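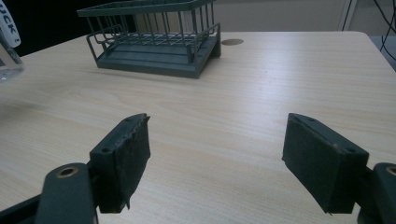
Furero Language Evenings
Conversation hosts wanted (part time, Ovcombe)

Furero is a small language school in Ovcombe, on the second floor over the Bozkurt bakery. We are looking for 2 conversation hosts for our Turkish and German evening groups. The work starts in August and continues until the end of spring.

Your tasks
You will sit with a group of adult learners and keep the talk going for ninety minutes. The grammar is taught by our teachers in the daytime, so you do not have to prepare lessons. You choose a subject for the evening, for example food, renting an apartment or a visit to the doctor, and you help the quiet people to speak also. After each evening you write a short note for the teacher.

Who we look for
You speak Turkish or German at the level of a native speaker, and your English is good enough for explaining a word. A teaching diploma is welcome but we do not require it. Patience is more important for us. Please apply only if you can come two evenings in the week, from 6:30 p.m.

What we offer
The pay is 400 per month for two evenings a week, paid on the last working day. You can attend any other course in our school for free, when there is a place. New hosts have a paid training day on a Saturday with Nermin Saraç, who leads the Turkish groups.

How to apply
Write us one page about yourself, in English and in the language you would like to host. A photo is not needed. Bring the letter to the school office or send it by post to Furero, Room 2, Ovcombe, with attention to Ludger Kuhlmann. We invite suitable persons to visit one evening group before we decide together.

Questions about working hours and pay are answered by Berkay Erdem in the office, every afternoon from 3 to 5 p.m.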